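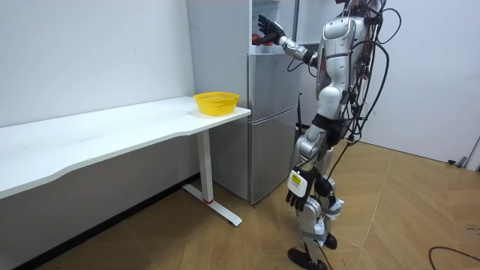
Re: [Isstead-house] fruit in the upper compartment

Hi all, and thank you Dayana for getting this going again!

On October 16, 2022, Dayana Solís wrote:
> Can we please settle whether fruit lives in the fridge or out
> on the white table? I bought 30 apples in July and I still
> don't know where people want them.
> Dayana

My vote is a bit of both, if you'll bear with me. Apples keep so much longer cold, and the upper compartment is at a good height for grabbing one on the way past. But my grandmother kept every piece of fruit she owned out in a basket, and I do think people eat more of it when it's sitting right there looking at them – I know I do.

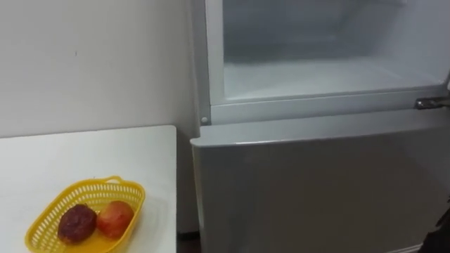 Yellow basket on the table, top of the fridge open and cleared.

So how about this: a few pieces in the basket for the day, the rest in the upper compartment, and whoever takes the last one from the basket fills it up again. Anything going wrinkly comes to me and I'll make a crumble (the Esquivel recipe, for those who remember it from the Lurnbridge picnic).

One more small thing while I have you all. The upper door could use a wipe,
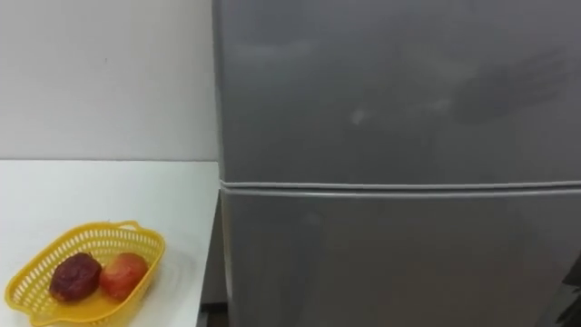
and I'm happy to bring my good cloths on Wednesday if somebody else will do the shelves. Warm water and a drop of dish soap is plenty, and please dry it afterward so it doesn't streak.

Hugs to everyone,
Nayeli Tlapale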